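Cutting the Electric Bill at Home: Tips from Rallthorpe Power

Most homes in the Rallthorpe service area use more electricity in the laundry room and the kitchen than people expect. The tips below cost little or nothing to follow.

Laundry

Wash in cold. Heating the water takes most of the energy in a warm wash, and everyday clothes come clean without it. Save the hot setting for greasy work clothes and sickroom bedding.

Run full loads, but leave a hand's width of space at the top of the drum. Choose the highest spin speed the fabric will stand. A load that goes into the dryer with less water in it comes out sooner.

Fold things while they are still warm and you can skip a good deal of ironing. A bed makes a fine folding table.

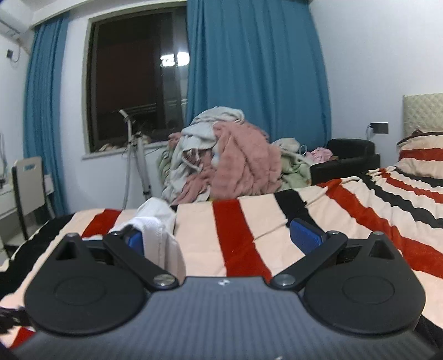 Dryer

Clean the lint screen before every load. Twice a year, pull the dryer out and clear the duct behind it. Customers on the Fosach line with older homes should check for white vinyl duct and replace it with rigid metal.

Dry towels and jeans together and shirts in a separate load, so the light things don't keep tumbling after they are done. Use the moisture sensor if your machine has one.
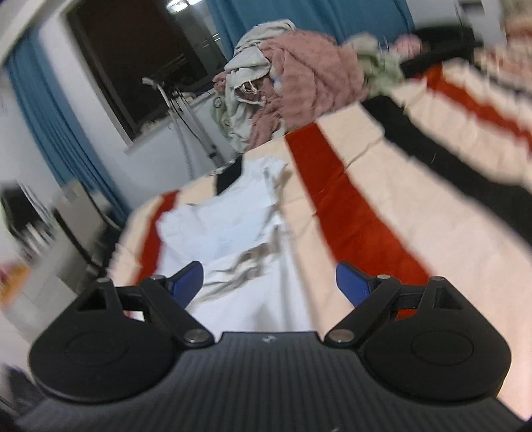
If you are on the time-of-use rate, start the dryer after 9 p.m. The same goes for the dishwasher. Both have a delay button on most models sold now.

Water heater

Set it to 120 degrees. Many heaters leave the store set higher. Turn off the breaker before you take the cover off the thermostat, and set both thermostats if there are two. Wrap the first six feet of hot water pipe with foam sleeve.

Kitchen

Put a lid on the pot. Match the pan to the burner. Vacuum the refrigerator coils every spring; March is a good time, before the kitchen warms up.

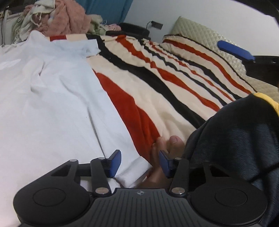 A second refrigerator in the garage is worth a hard look. One older unit we metered on Mtshali Road used 763 kilowatt-hours in a year and held mostly soda. If yours is the same, unplug it and bring it to the Brirkar drop-off yard, where we take working units at no charge.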